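4.2 Mug placement in the simulated kitchen

The class project ran in the same simulated kitchen for every team, on the theory that identical furniture would make for comparable results. It made for comparable complaints. Each team wrote a controller that had to pick up a mug and leave it upright at the coffee machine, and each was allowed 10 scored attempts per seed across three seeds. Teams could use the wrist view, the room view, or both. Most began with the wrist view alone, having been told in class not to.
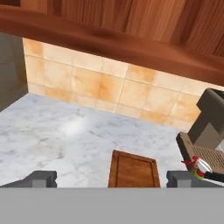 Scoring the mug task took more argument than writing it. The first version of our checker, Griltell, looked only at the distance between the mug and its target, a rule students read with the care they had not given the syllabus. Under that rule a white mug lying on its side at the drip tray, like the one in the wrist view, could earn the same credit as one standing up. We added a tilt limit in the second version and rescored all earlier submissions. Team Horkstead lost its lead and filed a two-page appeal, which was denied. Team Ineo, whose planner had always checked the mug's tilt before letting go, moved up without changing a line of code.

The second source of trouble was reach. The arms can get to most of the counter from the open floor in the corner, but a base pose that suits the coffee machine is a poor one for the sink, and several teams tuned for one and hoped about the other. Illia Pasichnyk, the teaching assistant, suggested replanning the base pose after every subtask. This costs almost 850 extra planning steps per episode - a price only one team, Iwasaki, agreed to pay.

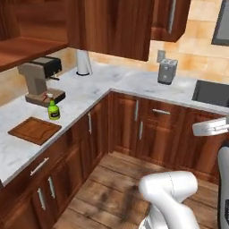 Figure 3. Room view of the simulated kitchen, with the robot in the corner between the two counter runs.

Iwasaki's runs were the slowest in the class and also the least eventful. We report their scores with replanning on and off, and treat the remaining teams as fixed-base entries.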